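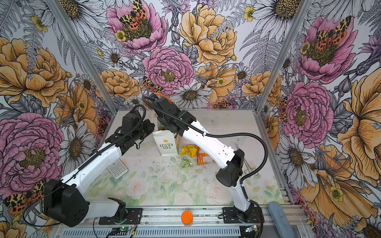 Menley asks whether the drift on the 538 batch came from the buffer or from the probe, and wants the old probe put back before any more titrations.

January, 4:10 pm. Swapped probes, same buffer. Reading settled in 2 minutes, offset unchanged, so the buffer stays under suspicion. Opened the Nevton bottle and made up fresh, about 303 mL. Offset gone on the first two checks, back slightly on the third – stirrer speed had crept up. Fixed it low and taped the dial.

To do: rerun 538 from the start, discard the old buffer, relabel shelf.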